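The Fridge Door

The fault came up again at ten past four in the afternoon, on the fridge door, in the same place as before. Joint four went over its torque limit, the arm stopped, and the log filled with red lines.

I had been at Estora for one winter. My job was to look after one cell, which was a kitchen, and which existed only in the simulator. The real one was in a unit at Unby, two hours up the line, and I had been there once. It smelt of floor polish. The people at Unby ran the real arm, and I kept the copy close enough to it that what worked in mine would work in theirs.

That week it didn't. In mine the arm would reach for the fridge, take the handle, pull, and trip. In theirs, they said, the door opened with one finger.

I began with the easy things. I checked the gripper offset against the sheet. I checked the base position. I set the speed to a quarter and ran it again, and it tripped at a quarter speed, only later. Then I put the kettle on in our own kitchen, where the fridge door had to be lifted slightly before it would come, and thought about that for a while.

The Kushnir file was where the door lived. Kushnir had been the firm that built the kitchen for us before it was sold, and its files had no notes in them. You opened one and found numbers. The hinge had a damping value of 2000. I looked at the cupboard doors, and they were all 100.

I rang Unby.

"What's your fridge hinge like?" I said.

"It's a hinge," said the woman who answered. "It's fine."

"Is it stiff?"

She put the phone down on something hard. I heard her walk away, and a door open and shut, and open and shut again. She came back.

"No," she said. "It was when we got it. The old one was. We had that swapped before Christmas."

"Nobody told me."

"It was a fridge," she said.

I wrote it on the pad. Then I set the hinge to 100, saved the file under a new name, and sent the arm back to its waiting position, clear of the handle.

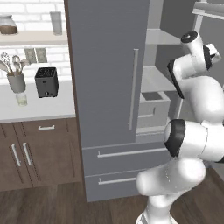
The arm at its waiting position by the fridge.

I always looked round the kitchen before a run. It was a habit from my last job, at the Brisik bottling plant, where you looked for hands. The toaster was on the counter. The jar was up on its shelf. There was a glass by the utensil pot that I had never been able to find in the file, and I had stopped looking for it.

I set it to do 300 pulls and pressed start.

The first one went through. The door came round and the torque line stayed low and flat along the bottom of the graph. I watched the next few with my coat on. Then I took my coat off again and sat down.

At twenty to seven the phone went. It was Unby.

"I've been thinking," she said. "They did the freezer drawers as well. When they did the door."

I pulled the pad towards me and asked her what the runners were like, and she went to see.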